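2020年12月24日 记录本 厨房桌布与包装整理

先说今天干了什么,免得过两个月回来翻又看不懂。上午继续做桌布的尺寸复测,下午把干货柜清了一遍,包装袋全部重新过秤、重新写标签。两件事本来不相干,但是都在厨房那张桌子上做,所以写在一篇里,分开太麻烦了。

先讲桌布。四月份从Villey拿回来的那块布,洗过几轮以后我一直觉得它变短了,可是每次量出来都不太一样,量到后来我自己都不信自己。今天换了个办法:布先在平地上铺着放一夜,不拉不扯,早上拿钢尺沿着格子线走,不沿着布边走。布边卷,沿着它量怎么都会歪!沿格子线走就顺多了,长边读数254厘米,跟四月那页上记的差得很小,小到我怀疑之前所谓的“缩水”有一大半是我手拉出来的。四月那页我用铅笔在旁边补了一句,没擦原来的数,大家看的时候两个都看一下。

顺便抱怨一下熨斗。Vero那个蒸汽档我开到中间就开始滴水,滴在布上一小圈一小圈的,晾干以后倒是没留印子(松了一口气)。下次要么先空喷几下再上布,要么干脆垫一层棉布隔着熨。我倾向垫布,省事,而且上次垫了以后红线那里也没有发亮。

然后是干货柜。打开的时候我有点绝望,里面的东西是按“谁最后塞进去”的顺序排的,茶叶压在粉丝下面,粉丝下面还有两包不知道什么时候开的芝麻,夹子都生锈了。全部搬出来,先不分类,先看日期。过期的直接进袋子,快到期的放桌子靠窗那头,剩下的才慢慢分。这个顺序我试过反过来做,先分类再看日期,结果分得漂漂亮亮的一堆里面扔掉一半,白忙。

过秤用的是小台秤,开机以后要等它归零,别急着放东西。今天有一次我手快了,整整一排的数都偏高16克,发现的时候已经写了好几张标签,只好撕掉重来。标签纸也快用完了,胶有点老,贴在光面塑料上会翘角,贴在纸盒上没问题。光面的我后来改成贴在背面有折边的地方,那里平一点,手指也不容易蹭到。原来包装上有条码的地方不要盖,补货的时候还要扫,之前有几包就被我盖得死死的,扫不出来,气死。

过完秤的数在这里记一下:一共登记了66包,开过封的另外写在后面那张表上,没算进去。干货总重没有加,今天实在不想按计算器了,改天谁有空把表格抄进电脑它自己会加的。香菇那一袋单独记,98克,袋口漏气,我换了个密封罐,罐盖上写了日期。木耳也该换罐,可是罐子不够,先拿夹子夹两道。

Kelemen的那种长条夹子比原来的小铁夹好用太多了!一个夹子能把整个袋口压住,袋子立起来也不会歪倒。就是贵。我的想法是开封的大袋用长条夹,小袋继续用铁夹,生锈的全部扔掉,别舍不得。有人之前提过用橡皮筋,我也试了,粉类的不行,一拿起来就从缝里往外冒粉,擦桌子擦了半天。
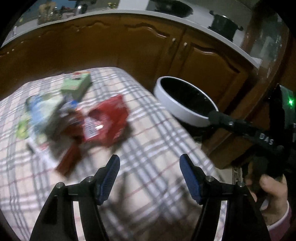 本页最后修改:2020年12月24日

格子桌布铺在桌上做这种活有个好处,我以前没想到:灰白的宽条和红细线正好当分区用,一个大格子放一类,眼睛扫过去就知道哪一类还没弄完。红色亮面那种包装在浅色布上特别显眼,白标签和条码也好找,深色的东西挤在一堆里就难分一些,以后深色包装还是摊开放,别叠着。

缺点当然也有。布会滑。一堆包装往边上一推,布跟着走,格子就斜了,分区也跟着乱。我想在桌角下面垫四块防滑垫,Jultlow店里有那种可以剪的,下次去的时候带一卷回来,颜色无所谓。还有就是布上铺着东西的时候千万别顺手去拽平,拽一下后面全倒,别问我怎么知道的。

柜子里面的层板擦过了,先湿布后干布,下层角落有一块黏的,估计是以前漏的糖浆,用温水捂了一会儿才下来。擦完开着柜门晾,晾透了再往回放。放回去的顺序:常用的放中间一层,重的放下面,茶叶单独放最上面,离香料远一点,上次那罐茶喝起来一股八角味,我到现在还记得。

还没弄完的:木耳的罐子;开封那张表要重抄,字太潦草;桌布短边没量,今天东西摊了一桌,没法再铺平了,等桌子清出来再说。台秤的电池也该换了,最后几次读数闪得厉害,不过重复称了两遍都对得上,数据先留着用。

剩下的标签纸放在抽屉左边,笔在同一格,用完放回去,谢谢。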